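Most beginner courses in Romanian leave the definite article until the third or fourth unit. Rodica Ursu puts it in the first hour. Her reasoning is mechanical: in Romanian the article is attached to the end of the noun, so a learner who memorizes bare nouns has to relearn every one of them later.

Her course, Ister, now has 577 recorded items. Each noun is stored as a pair – *lup*, *lupul* (wolf, the wolf); *casă*, *casa* (house, the house) – and the two forms are always played together. The learner repeats both before any English appears on the page.

## Pairs before rules

The feminine nouns cause most of the trouble. The difference between *casă* and *casa* is one final vowel, and English speakers tend to flatten it.
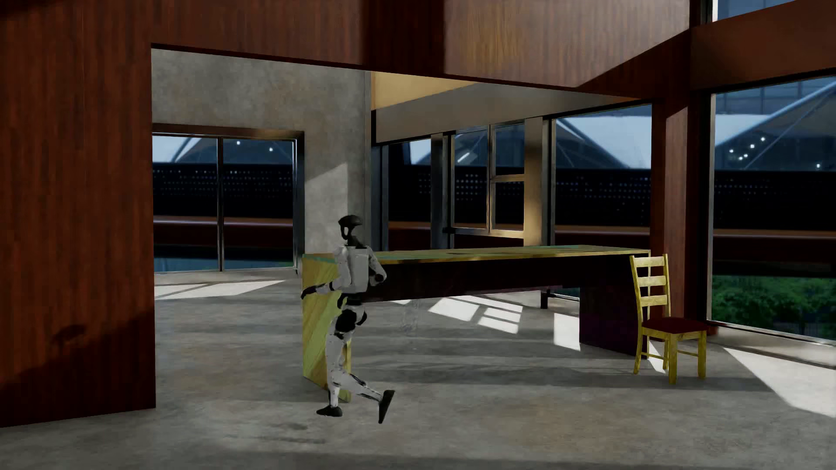 Ursu's answer is a listening drill with no speaking at all for the first two lessons. Students hear one form and mark it "a" or "the" on a printed sheet. A sheet has 73 lines. Scores are written at the foot and are not graded.

Ginette Nguyen, who teaches the evening section, changed the order of the sheet. She moved neuter nouns to the end, where they can be handled as a group: masculine pattern in the singular, feminine in the plural. *Un scaun*, *două scaune*. Students who have already met both patterns need no new endings at this stage.

## What the word list leaves out

The older list, Barbu, ran to 1286 entries and was sorted by topic. Ister is sorted by ending. Food, family and weather words are mixed, and some teachers dislike this. Ljubica Dimitriou still teaches from Barbu and adds the article by hand in the margin.
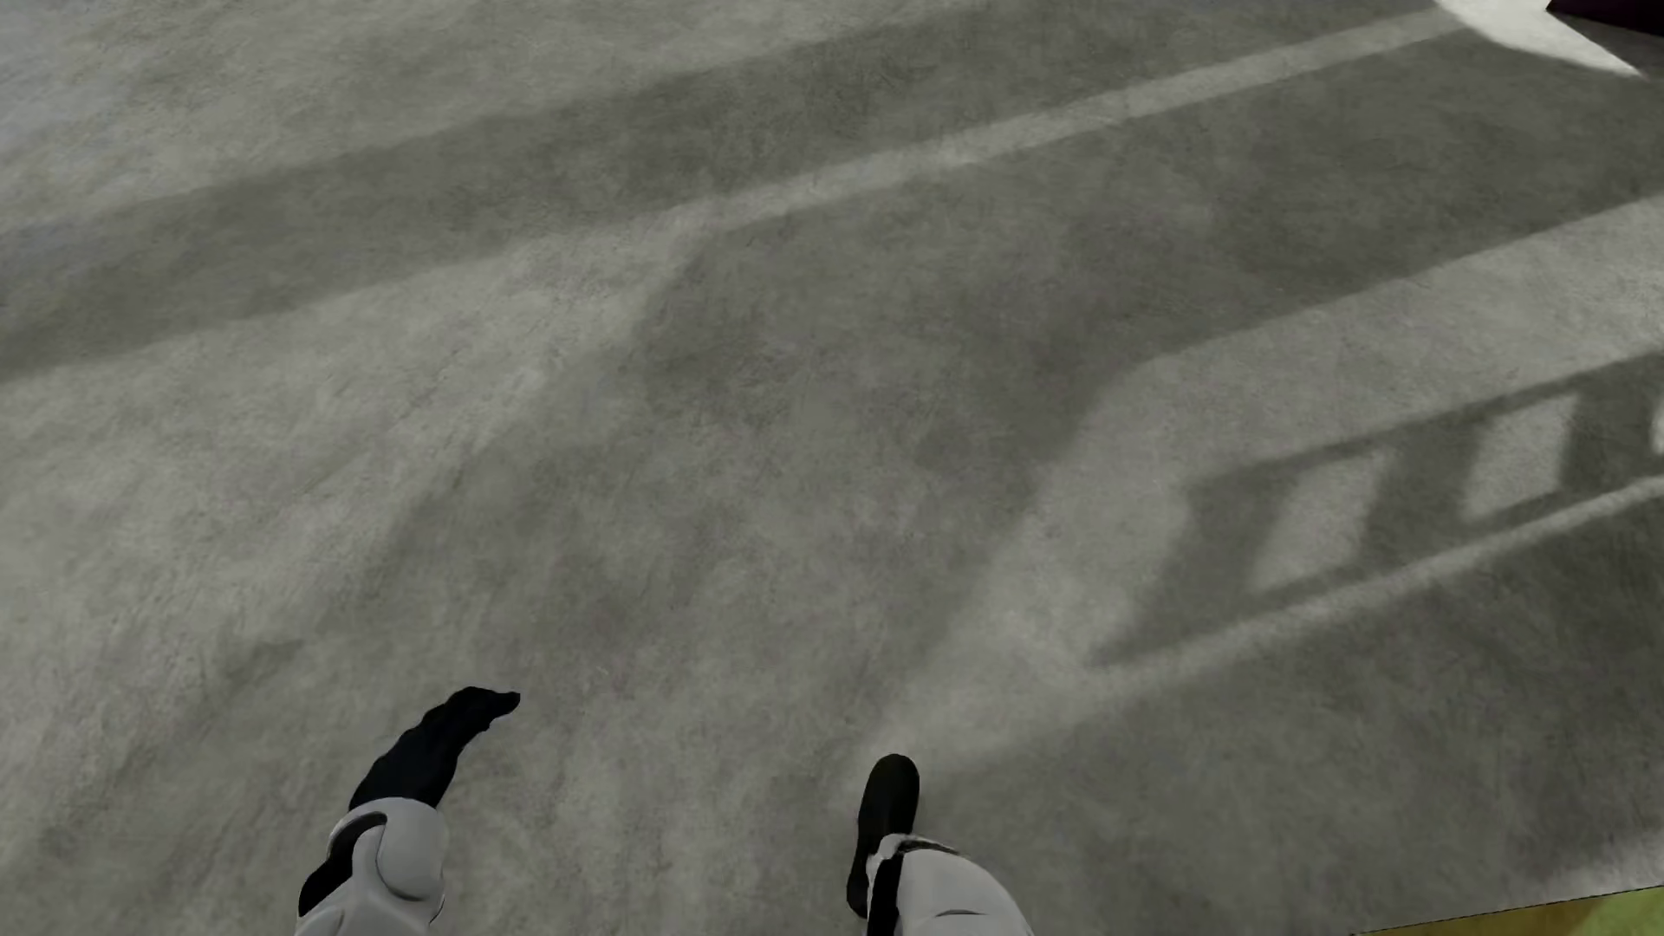 *Source: Stadari*

Her objection is that students want to order lunch in week one. Ursu accepts the point and has added a short phrase sheet, with no grammar notes, for use outside the drills.

Genitive and dative forms remain unsettled. The current draft gives *casei* and *lupului* as a third column from lesson nine. Nguyen would start earlier, with people's names, where *lui* simply stands before a man's name and the noun does not change. The July 2021 revision keeps lesson nine and prints her version as an appendix.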